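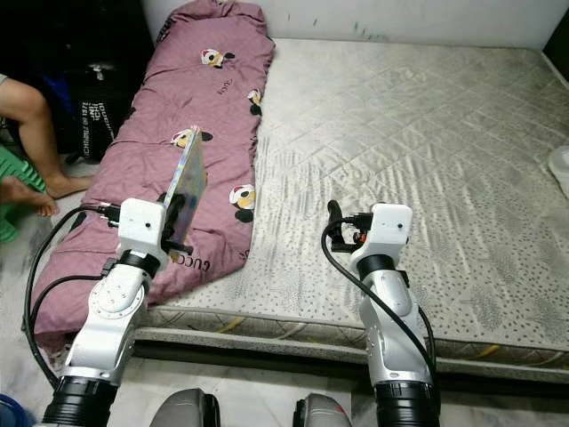
Review: Brirkex two-arm kit, after one term in a school robotics club
15 Nov 2022

Our club bought the Brirkex kit at the start of the year with money from a local grant. We are a lunchtime and after-school group, Years 9 to 11, and the students had already done line followers and a small sumo competition. They wanted arms. I looked at this one and at the Skastonex, and chose the Brirkex mostly on the strength of its manual.

The project this term was bedroom tidying. The students wrote the task themselves: pick up things left on and near a bed, put them somewhere sensible, then pull a blanket straight. A mattress on the floor makes a good work surface for this. It is low, it is soft enough to forgive a bad move, and everybody has seen one. Soft surfaces are also a fair test of an arm, as nothing on them sits quite flat.

Assembly

Allow more time than the box says. We took 3 sessions to get both arms together and moving. The screws are sorted into labelled bags, but two of the sizes look nearly the same and we had to take one wrist apart again after mixing them up. The joint covers go on last and should be left off until the motors have been numbered. The manual mentions this on a later page than it should.

The instructions are otherwise clear. The drawings are large and the students could work from them without me. A group of Year 9s built the second arm with very little help.

In use

The arms are steady once they are set up. They go back to a saved position closely enough for school work, and they don't shake much at low speed. At full speed they do, and we ended up running everything at the slower setting.

The grippers are good on thin, stiff things such as books and cards. They close evenly and hold without slipping. Picking a thin item up off a mattress is harder, because the lower finger has to push into the padding to get under the edge. The students worked out that it was easier to press down beside the item first and then slide in. That took them most of October.

Blankets are the weak point. The gripper will take hold of a fold, but a smooth stretch of fabric gives it nothing to close on. One arm can drag a blanket along. Getting both arms to lift it together and keep it level was beyond us this term, and I put that down to our programming as much as to the kit.

Cables

This is my main complaint. The cable to each gripper runs outside the arm and needs plenty of slack or it pulls at the wrist when the arm turns. With slack, it catches on things. We tried clips from the hardware store and they helped a bit. For this price I would have liked a proper channel for it.

Software

The Bumari program that comes with the kit runs on our older laptops, and the students liked the record and replay screen. You move the arm by hand, save the points, and play them back. Saved files can't be renamed inside the program, so by mid-term we had a folder full of files with names like test2new. It also lost its connection a few times until we changed the USB lead.

Support

We wrote to Brirkex twice, once about a stiff joint and once about a missing part. Both replies were polite and the part arrived free of charge.

Cost

We paid $600 for the pair, plus $20 postage. A spare gripper is extra and I would order one with the kit. The Skastonex was cheaper, but it came as a single arm, and the two-handed work was what our students were keen on.

Would I buy it again? Yes, for students who have built something with motors before. For a first-year club I would start smaller. We are keeping ours set up over the break so the blanket group can carry on with their part.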